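**Shared Workshop Board › Projects › Arm build: control host and workstation teardown trials**

---

**g_omoregie** (project lead)

Members are advised that the arm has been moved to the long bench and will remain there through June. The present phase concerns work on retired workstations. The arm is to locate the socket lever, approach it from the board side, and hold position for inspection. Lifting the lever is not yet authorized.

The following are in force for this phase:

- Travel speed is limited to 80 mm per second within the chassis.
- No chassis is to be connected to mains power while the arm is enabled.
- The emergency stop is to be within reach of a second member at all times.

Comments on the approach path are invited before Sunday.

---

**ejacobs**

I have read the procedure and I object to the second item as drafted. "Connected to mains power" does not address stored charge or the coin cell. I would ask that the wording require the cord to be removed and the power button held down before the chassis is placed on the bench.

I also question the choice of the lever as a first target. Socket pins are the least forgiving part of any board. A memory slot latch would teach us as much about positioning and would cost less if we are wrong.

Elmarie Jacobs

---

**drakar_bench**

I support the first point and disagree with the second. The latches are small and sit close together, and the jaws are wide. On the last board I tried, the left jaw met a capacitor well before the fingertip met the latch. The lever at least has open space along part of its length.

---

**g_omoregie** (project lead)

The wording of item two will be amended as Ms. Jacobs proposes. The lever remains the target for this phase. The boards in question are already written off and no working equipment is at risk.

---

**ozkan_tools**

Could the lead state which controller is now in use? The shelf label still says Renetti, but the cable running to the arm is the one from the Özkan kit. If both are present, the firmware limits will differ and the 80 mm figure may not be what is being enforced.

---

**g_omoregie** (project lead)

The Renetti controller was withdrawn after the fault in the elbow joint. The Özkan unit is in service and the limit has been entered in its configuration file. The shelf label will be corrected.

---

**illance_r**

Two matters regarding lighting, for which I am responsible.

1. The Illance lamp is set to 700 lux at bench height. Please leave it there. Members have been turning it up, and the bright metal around the socket then washes out in the wrist camera.
2. The lever detector was trained on 468 stills, of which 32 were set aside for checking. Nearly all were taken with the socket square to the camera. Results at other angles should be treated with caution – I would not rely on them for motion.

---

**ejacobs**

Then I would request that the chassis be clamped square to the bench as a condition of the trial. At present it is placed by eye.

---

**drakar_bench**

Clamping is reasonable, but I would not make it a condition. The purpose of the exercise, as I understood it, was to cope with a chassis placed by hand.

---

**g_omoregie** (project lead)

The chassis will be clamped for this phase. Free placement may be considered in the next one. The wrist camera view at the hold position is attached for comment on clearance. 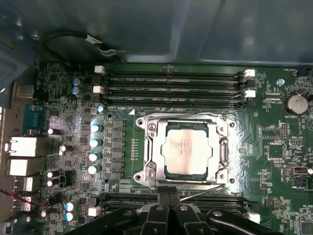 *Wrist camera view at the lever, processor in place, memory slots on both sides of the socket.*

---

**drakar_bench**

The approach from below the socket looks sound to me. I would note that the gripper hides much of the lower memory bank from this camera, so any contact there would go unobserved. A second camera at the side of the bench would settle the question.

---

**ejacobs**

I concur regarding the second camera. I would further ask that the red wire near the ports be tied back before any motion toward that side. My objection to the lever as a first target stands, and I ask that it be recorded.

---

**g_omoregie** (project lead)

The objection is recorded. The wire will be tied back and a side camera fitted to the bench rail. Members with a spare clamp mount are asked to leave it in the arm drawer, marked with their name.

---

**ozkan_tools**

I have a mount that fits the rail. It will need a longer screw.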